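# The green light was fine

Friday, April 12, 2024

On the second day of trials at Fadbridge, our robot picked up a bouquet, carried it with some tenderness to the edge of the table, and then kept closing its hand after it had been told to stop. It crushed the stem and started on its own fingertips. Masaru Hayashi hit the emergency stop. The status light on the left unit was green before, during and after, and for all I know it is green now.

I've been asked to write up what I think went wrong. The incident report by Chiyo Hosoda is better than anything I could add to it, so I'll stick to opinion, which nobody asked her for.

The policy had learned from people. We spent weeks putting flowers down and picking them up again with instruments strapped to us, so that a machine could later do it without being told what a stem is. Flowers were my idea. They bend, they shed, and they make a roomful of engineers behave as though someone were watching.

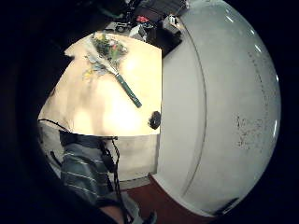
*Flower handling at Fadbridge: the bouquet on the table, stem toward the near side.*

By the end we had 3,190 recordings and a certain amount of pride. In 400 of them, the left-hand signal arrived 200 milliseconds late. A connector had been working itself loose, the logger had been quietly filling in the gap with the last good value, and the light had stayed green on the grounds that data of some description was still coming through. The robot studied all this faithfully and concluded that a polite hand goes on squeezing a little after it is finished.

The same logger ran on the robot. So when its own signal dropped out at Fadbridge, it got the last good value too, and the last good value said there was plenty of room left.

Sushil Bhatia calls this "graceful degradation," and he wrote the logger, so he's entitled to the phrase. My view is that grace is for dancers. A sensor that has lost touch with the world should make an ugly noise and stop the arm. We built a system so keen not to bother us that it would sooner break a finger than drop a frame. 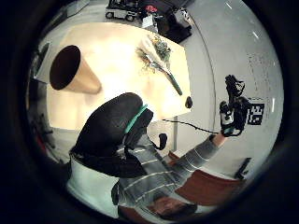
*Gloves on, cable across: the cone-shaped cup shares the table with the dried plants.*

I can hear the objection, mostly because Halvard Brekke makes it in the corridor. If the recorder halts at every hiccup, he says, you never finish a session. People stand there in gloves, unable to scratch their noses, while somebody reboots. He's right, and it's miserable. At Sirnthorpe they ran the strict setting for a month and the operators came to hate the beep as you'd hate a neighbor's dog. Then they replaced the cables, which was what the beep had been suggesting all along.

There is also the matter of money. A proper locking connector would have cost less than the flowers. Ours was the push-in kind, chosen by me, on a day when I was pleased with myself for saving it. 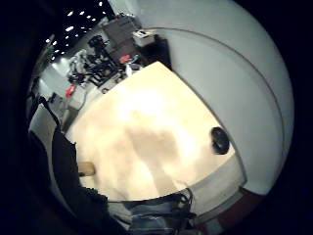
What bothers me most is how many of us had a chance to notice. Miyuki Kuroda did notice. She wrote "left feels sticky" in the session notes, twice, and both times one of us looked at the light and wrote "OK" next to it. Once it was my handwriting. We believed an LED over a person who had her hand inside the thing.

So, my proposals, for whatever they're worth at Skevine. Repeated values get flagged as missing, and missing means stop. The green light has to be earned by fresh readings on both sides; if we can't manage that by June, take it out and fill the hole. Any operator who says a hand feels wrong ends the session, with no vote taken. And the 400 recordings go in the bin. Halvard would like to correct them with a time shift. The gap-filling wiped out whatever the hand was doing in between, and you can't shift what you never kept.

Masaru has ordered the locking connectors. He has also ordered more flowers, on my account.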